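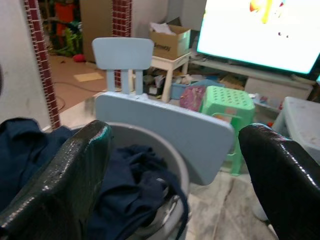
Pamano Parents Forum > Home and storage > Dark laundry in the playroom, where do you keep it?

AinoHarju
November 10, 2021
Hello all. We have the playroom next to the back room, and all the dark clothes of the children end up there. I use a round gray plastic bucket for them. It has a wide rim and it is easy to carry, but the clothes always hang over the side and then half of them are on the floor. The light blue chairs are standing at the same place, so everything becomes one pile. Should I buy a real hamper with a lid, or two buckets? I do not want to spend much.

kamran_r
Two buckets. A lid is bad with children, they put the clothes on top of the lid and go away. I have tried it with three children and the result was the same each time.

Mirta Painemal
I do not agree with Kamran. We bought a Sosa hamper with a lid in May and my daughters use it well. But you must show them for one week or so, with patience. It also hides the mess when guests come.

kamran_r
Maybe girls of nine years. Mine are four and five.

Mirta Painemal
Mine are four and seven :)

esko_p
The bucket is not the problem, I think. Navy and black things are heavy when they are thick cotton, and they do not fold down by themselves. Wash more often and the bucket is big enough. We run a dark wash every second evening, 30 degrees, no softener.

AinoHarju
Esko, this is a good point, but our machine is shared with the neighbors and I have only two turns in the week.

esko_p
Then yes, you need the second bucket. Sorry, I did not know that.

Javiera_I
I would move the chairs first. If a chair stands beside the bucket, the clothes go on the chair. It was like this in our house until we put the chairs back to the table every evening. Are yours plastic? Ours are, and I wipe them with dish soap and a soft cloth. Please do not leave damp dark clothes on light plastic, I got a gray stain on one seat and it is still there.

kamran_r
Baking soda paste takes it off.

Javiera_I
It made mine dull. I would not do it again.

AinoHarju
Thank you for all the answers. I will take a second bucket of the same kind and find another corner for the chairs. If it does not work until Christmas, I will look at the hamper of Mirta. Mirta, does the lid come off completely for washing?

Mirta Painemal
Yes, you lift it straight up.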